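Sweet Enough Already: Raw Sugar, Freight and One Small Port
Kirsten Hafstein and Ívar Lauritsen
Submitted 06/04/2022

Our supervisor asked for a report on agricultural exports that contained "some actual agriculture". We have done our best.
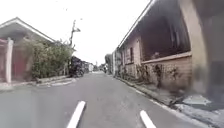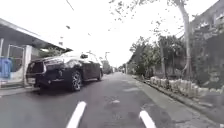
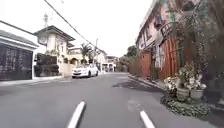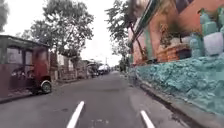
The street, four times.

Canola leaves the Dunne district by rail, sits in a shed at Karalstead and is then loaded onto whatever ship the Pravari agency has managed to find. On paper the line can move 19 wagons a trip. In practice it moves 10, as the siding at Stumau was built for a shorter train and a more patient century. The rest goes by truck, and trucks have to share roads with everyone else. A narrow street with an SUV parked along one edge, or a red tricycle with a sidecar cabin, would not take a grain truck without an argument, and the last stretch into Karalstead is hardly more generous. Drivers told us they go in before breakfast and fold their mirrors.

We sent a survey to 124 growers and received almost 100 replies, a rate we put down to the rain that week. Most blamed freight for their thin margins. A smaller group blamed the government, and one blamed us.

The cost figures are harder to pin down. Growers quote a price per tonne at the farm gate, the shed quotes one at the wharf, and the difference between them changes depending on who is buying lunch. We used the shed's numbers and have marked the gaps in the appendix.

A longer siding is the obvious fix - it has been the obvious fix in every report we found in the district library. We recommend it again. Ívar would also like the shed's opening hours posted on the door before the August deliveries, having driven out there twice for nothing.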